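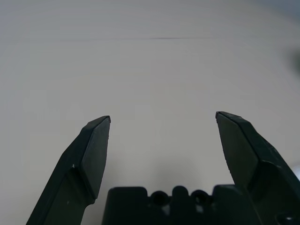 Pale gray surface, thin dark line near the top.

26th March

Sourdough starter log, continued. Gladys brought back the rye from the Naidoo mill yesterday (finally!) so I split the starter into two jars before lunch, one on rye and one on the plain white we always use. Same water, same shelf. Fed each one 30 g starter and 61 g flour, and yes Octavio, I know that's a silly number, it's what was left in the bag and I matched the other jar to it.

The rye one took off like mad. It had hit the rubber band by mid-afternoon, smelled like green apples and a bit of wet cardboard. White jar was sluggish, a few bubbles along the glass and a skin on top. I stirred the skin back in, which Gladys says is wrong and which I've done for years.

Baked from the rye jar only. 300 g white, 114 g rye, salt by feel (I know, I know, weigh it next time). The dough was sticky enough that I gave up on kneading and just did folds in the bowl whenever I walked past. Shaped it badly. It spread out on the stone, but the crust came out really dark and crackly and we ate half of it standing up with the salted butter. 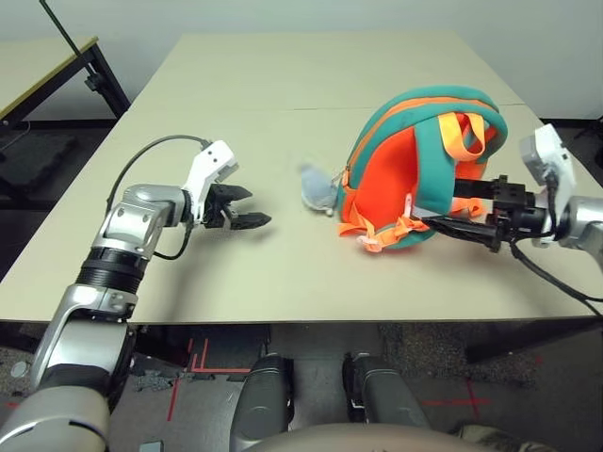
Crumb is tighter than I want, though. I think I cut the second rise short. The kitchen was warm and I got nervous about it going over, plus I needed the oven for Octavio's squash. His loaf from the start of March sat in the fridge overnight and it had much better holes, so I'll copy that.

Other stuff:
The Pelura tub lid is cracked again. Tape is holding for now.
Don't buy the Estovton flour even if it's on sale, it drinks water like crazy and the last loaf was a brick.
Gladys wants a blob of the rye starter to take home. Clean jar is on the windowsill, just feed mine afterward please!

Next try: same dough, colder and longer, and score it deeper, with the razor this time and not the bread knife. White jar gets one more feed and if it's still sulking tomorrow it goes into pancakes.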